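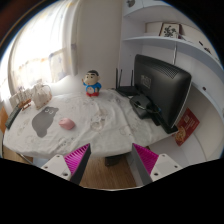 Rear brakes dragging after new shoes

Gyu-bin Sun

Hello all, I'm hoping one of you kind people can set me straight before I take the wheels off my old Dauda pickup for the third time this month. I fitted new rear shoes and a Planoreck hardware kit in July, and ever since then the nearside drum gets too hot to touch after a run of 20 miles or so, while the offside stays barely warm. My desk still has its white patterned tablecloth on and the little cartoon boy in the blue shirt standing in the middle of it, and I've been sitting there most evenings with the workshop manual, going over the adjuster diagram until my eyes cross. The drums are the originals, the wheel cylinders are Clilesov ones I put on 3000 miles ago, and there's no sign of a leak. The handbrake comes on at four clicks and seems to release, but I can't turn the nearside wheel by hand without a proper heave. Should I back the adjuster right off and start again, or is something else holding the shoes out?

Bello Yusuf

Hello Gyu-bin, and well done for getting stuck in! I had much the same on mine, and I went round and round with the adjuster before I thought to look at the handbrake cable. Slacken the cable off completely at the equaliser, then spin the wheel. If it frees up, the cable is either set too tight or sticking in its outer, and a new one is a cheap and fairly pleasant job. If it still drags, take the drum off and make sure the handbrake lever on the rear shoe goes all the way back to its stop. Do check that you haven't got the two shoes swapped over too, as the longer lining goes to the rear on these. Set the shoes first with the cable slack, and only then take up the cable. I did mine the other way about for years, I'm sorry to say. Please don't drive it far while it's getting that hot, and chock the front wheels before you let the handbrake off.

Ondik

Probably the adjusters. They're handed left and right and people mix them up. Mine was 169 for the pair, fitted.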